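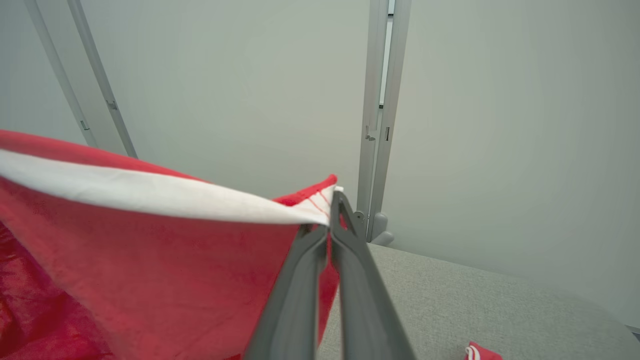 Folding a Pile of Red Laundry: What Works and What I'd Skip

I have read a lot of folding advice over the years and most of it seems to be written by people who own 13 identical gray T-shirts. File everything upright, they say. Fold in thirds, then thirds again. Try that with a satiny team shirt and watch it slide open before you've reached the next one.

What follows is how I deal with a load that is all one color and several kinds of fabric. In our house that color is red, thanks to Derese, the club both kids play for.

Step 1. Find the corners first

Pick up each piece by a hemmed corner and let it hang for a second. A contrasting border makes this easy, so start with anything that has one. The snap-it-in-the-air move is supposed to remove wrinkles. I have never seen it do much except knock over a glass. Run your palm along the hem instead, pulling lightly.

If the hem twists no matter what you do, the piece was probably sewn or washed that way. Fold it by its corners and let the middle be a bit off.

Step 2. Sort by fabric

With mixed colors you can sort by owner or by drawer at a glance. With a single color you have to use your hands. I make two heaps: fuzzy and knit things in one, slippery things in the other. Teresa Keane, whose laundry class I once sat through, had us make six. I gave that up within a week.

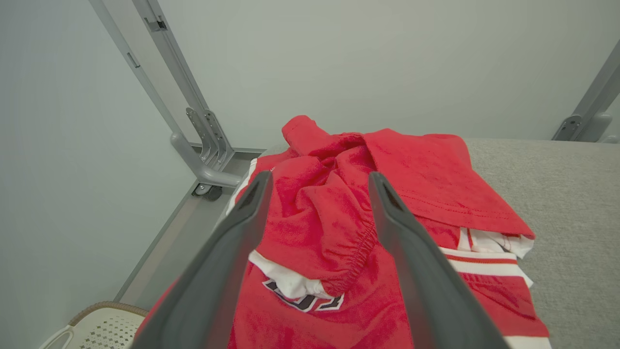 Knits go first, as they take up the most space. Lay a sweatshirt face down, pull the sleeves out straight, and fold each one across the back so the ribbed cuff lands near the opposite side hem. Then fold the bottom up to the shoulders. If there's a hood, fold it down flat over the back before that last fold. Some people tuck the whole sweatshirt into its own hood. It looks cute and it stretches the neck, so I don't bother.

Step 3. Jerseys, lettering inside

Turn a jersey so the lettering faces in, with no crease running through it if you can help it. Whether creases really crack the print, I can't say. Bram Claeys swears they do, and he has washed far more team kit than I have, but his oldest shirts look no better than mine.

Stripes are useful here. Line up the bands on the left and right sides and the shirt is straight, no folding board required. I did buy a board once, a Torkine, and it now lives behind the dryer.

For shiny fabric, fold in half lengthwise and then roll from the bottom. Rolled pieces stay put in a drawer. Stacked ones don't.

Step 4. Put it away now

A folded pile left on the couch will be a heap again by dinner. Knits go flat at the bottom of the drawer and rolls go on top, seam side down.

How long does it take?

The videos promise a full basket in five minutes. My last load took almost 60, with one phone call in the middle. If yours goes faster, fine, but I'd want to see the drawer a day later.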